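The Gray Bin
Short fiction

By the time Banafsheh Farahani got to the last room of her aunt's house on Aleda Street, she had made so many decisions that she could no longer make one about a sponge.

It was a good sponge, the kind with a handle, and she stood there holding it while her cousin Hamidreza waited in the doorway with his sleeves pushed up and his patience, which had been wonderful all morning, starting to wear a little thin around the eyes.

"Keep or go," he said.

"It's a dish brush thing. It was hers."

"They're all hers, Banu. The doorknobs are hers."

He had a point, and she told him so, and then she laid the sponge in the big gray bin anyway. The bin was her own invention. It had started the day as the place for things that would be sorted in five minutes, and now it was the place for things that would be sorted when she was a stronger person (June, maybe, when school let out and she could think straight). Hamidreza called it the hospital. Everything in it, he said, was waiting to hear from the doctor.

She sat down beside it with her back against the wall, because her knees had had enough, and looked in. There was the long blue building block with its scalloped edge, which had to have come from the set they fought over as children, the two of them and Golshifteh, on the rug in the front room while the grown-ups drank tea and talked over one another. Her aunt had kept those blocks in a cookie tin, and there had been 55 of them, and she used to count them back in at the end of the afternoon in a loud cheerful voice so that whoever was hiding one would have time to feel bad about it.

And there was the purple cup. Oh, that cup! You could see the light come through it if you held it up, and Banafsheh had held it up a great deal at the age of six, looking at her family through the bottom and finding them much improved. It had been her cup on every visit, and when she was too old for it her aunt had gone on setting it out, at the place by the window, right up through the year Banafsheh brought a husband to lunch.

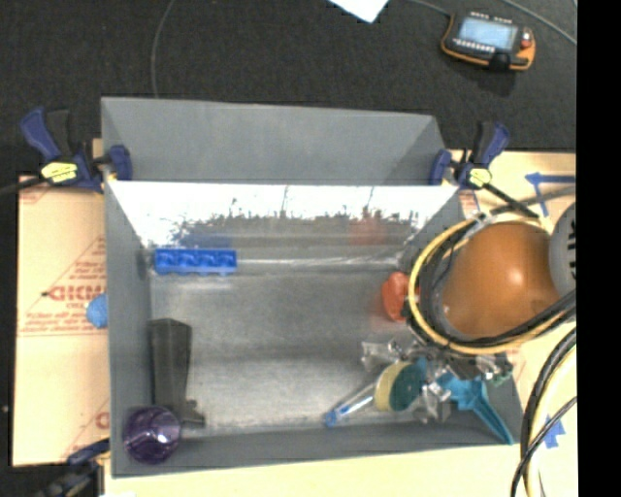 What Golshifteh Said

Golshifteh called while they were eating sandwiches on the back step. She was 3000 miles away and she wanted to be told everything, in order, with nothing left out, so Banafsheh told her about the curtains and the spice drawer and the neighbor, Mr. Ajayi, who had come by for the ladder and stayed an hour. Then she told her about the bin.

"Is there a block in it?" said Golshifteh.

"A blue one. How did you know?"

There was a long quiet on the line, long enough for Hamidreza to stop chewing.

"I hid that," Golshifteh said. "Behind the radiator. I was so mad at you both, I don't even remember what for. And she counted them, you know how she counted, and she got to 54, and she looked straight at me and said, fifty-five, very good, all home. And she put the lid on."

Hamidreza laughed until he had to put down his sandwich. Banafsheh laughed too, and then for a minute she was doing something else, and he handed her his napkin and looked politely at the fence.

"She must have found it," said Golshifteh. "She must have found it years ago and never said."

"Do you want it?"

"Of course I want it. Mail it to me. Mail it in a sock or something."

So that was one thing out of the hospital. When they went back in, the afternoon sun had come around to that side of the house, and Hamidreza rolled his sleeves up again and reached past her for the sponge.

"Keep or go," he said.

"Go," said Banafsheh. "But give me the cup first."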